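Notebook, water and indoor air, January 2024

Dust loading and particle counts, furnished rooms, Bultport flat

Carried over from October: the Derker counter read high against the Hsueh unit whenever the inlet sat below knee height. Suspected the inlet tube. Replaced it with the short one, same length as on the Hsueh. Offset is smaller but still there.

Ran both side by side overnight in the hall with doors shut. Derker settled at 3,347 counts per liter in the smallest size bin. Hsueh was lower by roughly 400. Ratio held steady until the heating came on, then both climbed together. No correction applied to the raw files. Correction goes in the spreadsheet only, in its own column, so it can be taken out again.

Zero check with the filter on: Hsueh good, Derker slow to drop. Flow is within spec at the inlet. Next suspect is the O-ring behind the filter cup. Amow lists a replacement; ordered 2.

Bedroom is the next room on the plan. White walls, wood-look tile floor, tall white open-cube shelving. Open shelves matter for settled dust: lots of horizontal area, no doors. Wipe samples to come from the shelf surfaces, one low and one at chest height, plus one from the floor by the bed. 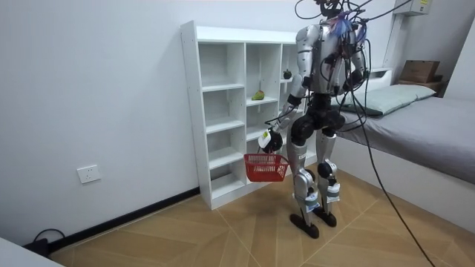
Settled dust, method notes

Pre-weigh wipes after a full day in the desiccator. The set weighed straight from the packet drifted all afternoon and is scrapped. Use the metal template, not the card one. Card sheds.

Blank wipe with every room. Last blank gained more than it should have; handled with the old gloves, box now thrown out.

Counter log interval stays at one minute. Memory fills at 1,000 records, so download before leaving it overnight or the early part gets overwritten. Lost one run that way already.

Open: does the Derker offset depend on humidity? Need a logger next to the inlet. The hall one is too far away to say.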